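## 4. Fruit and the Trevard basket

The Trevard is a shallow woven basket with a low rim. It will not hold a melon, whatever Léonie Collet tells you. It holds bananas very well, and so this section is mostly bananas.

### 4.1 Before the fruit goes in

1. Shake the basket out over the sink. Natural weave sheds for the first couple of weeks and then loses interest.
2. Wipe it with a dry cloth. A damp one is fine if you let the basket air out overnight.
3. Set it on a flat, clear surface with plenty of room on all sides. The shape is a triangle that changed its mind, so there is no front. Point the tip wherever you like.
4. Remove any stickers from the fruit now. You will not do it later.
5. Put the bunch down next to the basket, stem toward the rim, and check it for splits and soft spots.

**Note:** Keep the bunch whole. Loose bananas slide around and end up on the low side, where they bruise in private.
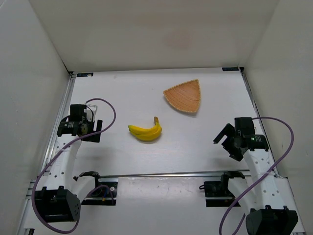
### 4.2 Loading

1. Pick the bunch up by the stem. Don't lift it by a single banana unless you want a single banana.
2. Lower it into the basket with the curved backs facing up, so the weight is spread over the tips and the stem end.
3. Let go slowly. If the basket tips, slide the bunch toward the middle and try again.
4. Stop at 2 bunches. Usa Phromma once got a third to balance, and we have chosen not to print her method.

**Caution:** Do not carry the loaded basket by the rim. Slide both hands underneath - yes, both.

**Caution:** Keep the basket away from radiators and sunny windowsills. In May, a bunch on our south sill went from green to banana bread in roughly 2 days.

### 4.3 Cleaning up after a leak

Blot, don't scrub. Rinse with cool water, shake, and dry upside down on a towel. The dishwasher voids the warranty and also the basket.

Replacement baskets are listed in the parts table under item 127.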